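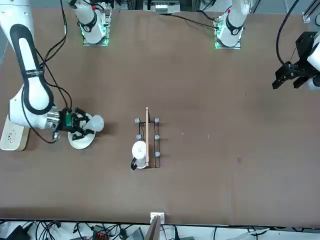 Lerwood two-arm bench kit – review after a month

Posted 15 March 2020 by Kirsten Dufour

Quick one, I'm typing this between jobs. A few of you asked about the Lerwood kit after I grumbled about the delivery, so here's my go at it.

Paid $2,404 for the starter lease through Tarkavano, plus 200 for freight. Two arms, grippers, mounting plates, software, a phone number that somebody picks up. Bench not included. Table mat not included either, so budget for that.

Setup

Slow. Manual is fine up to the wiring chapter, then it assumes you've done this before. Jairo Condori came over and we had both arms bolted down by dinner time. Calibration the next morning. The plates have green lights so you can tell at a glance they've got power, handy when you're crawling round underneath.

Cables. So many cables. Buy ties and a tray before it arrives, seriously. I haven't got to mine yet and the floor side of the bench is a disgrace.

What I've been trying

Dishes, mostly. Plate, cup, mug, dish rack, same stuff over and over. We want it for the clean-up end of a small café kitchen, so no point testing it on foam blocks. The wire rack is a good honest test becuase there's not much room for error between the rods and a gripper finger is fatter than you'd think.

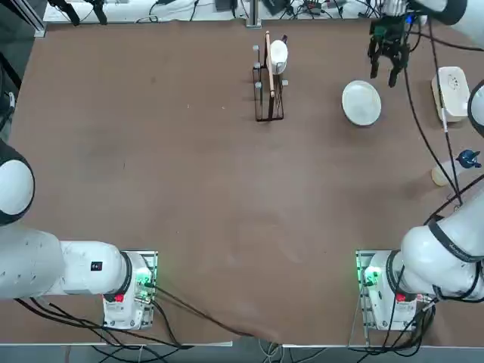

Reach is good. Arms mount along one long side and I can get them over most of the table, corners take a bit of fiddling. I'd leave more space out past the sides than the sheet says – the elbows swing wide and I had to shift a shelf.

Grippers are OK. Two fingers, parallel, nothing fancy. Mug handles I like, plenty to grab. Plates lying flat are a pain, you have to come at the rim just so and my first tries mostly pushed the plate along the mat. Light plastic cups need the force turned right down. Default setting is too strong, change it on day one.

Software does the job. Colours in the menu are hard to read and it forgets my saved positions if I close it the wrong way. Duván Ccori says his does the same. Update promised for September, we'll see.

Noise is fine. You can talk over it.

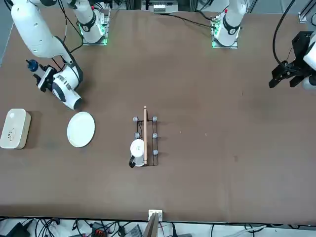
Support

Rang twice. First time, great, fixed in one call. Second time I was sent to Blagoje Kneževič at the distributor, who was lovely but needed a few days to get me a replacment cable. Spare parts prices are steep.

Versus the Skistlow

Had a loan of the Skistlow one-arm last year. $1,363, lighter, much easier to set up. If all you're doing is picking and placing, get that and save the money. For holding a thing with one arm while the other works on it you want the Lerwood.

Would I buy again

Yeah, probably. Four out of five, knocked one off for the manual and the saved positions thing. Will add to this once the cable tray's in.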